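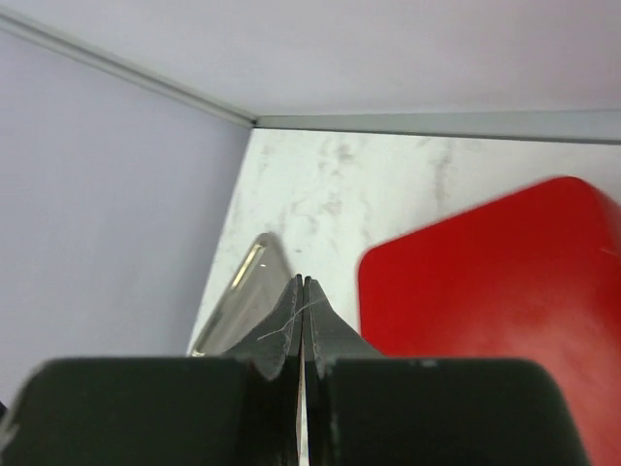 Stevwood Wrist Support, Night Version

The Stevwood night wrist support holds the wrist straight while you sleep. It is made for people with carpal tunnel symptoms such as numb fingers, tingling in the thumb, or a hand that aches in the early morning. Many people bend their wrists in their sleep without knowing it, and this puts pressure on the nerve that runs through the wrist.

A removable aluminum stay sits on the palm side. You can bend it slightly by hand to match your wrist. The fingers and thumb stay free.

Details
Item number: 844
Length: 8 inches
Shell: nylon and cotton blend
Closure: three hook and loop straps
Fits: left or right hand
Sizes: small, medium, large
Latex free

Choosing a size
Measure around the wrist just below the hand. If you fall between two sizes, take the larger one. Swelling can change the fit overnight, and a tight strap makes numbness worse.

How to wear it
Open all three straps and slide the hand in with the stay against the palm. Close the middle strap first, then the other two. You should be able to slip one finger under each strap. If your fingers turn pale or cold, loosen the straps or take the support off.

Care
Take out the stay before washing. Hand wash in cool water with mild soap and dry flat. Do not bleach or iron. Check the straps for lint every few weeks.

Before you buy
A support can ease symptoms but does not treat every cause of hand pain. See a doctor if you have constant numbness, weak grip, or pain after a fall. Do not wear it over broken skin.

Ordering
Single supports ship in a flat pouch. Clinics can order cartons of 50. For clinic pricing, ask for Ibsa Nigatu at the Stevwood order desk. Unworn supports can be returned in the original pouch. Replacement stays are sold separately in the same three sizes.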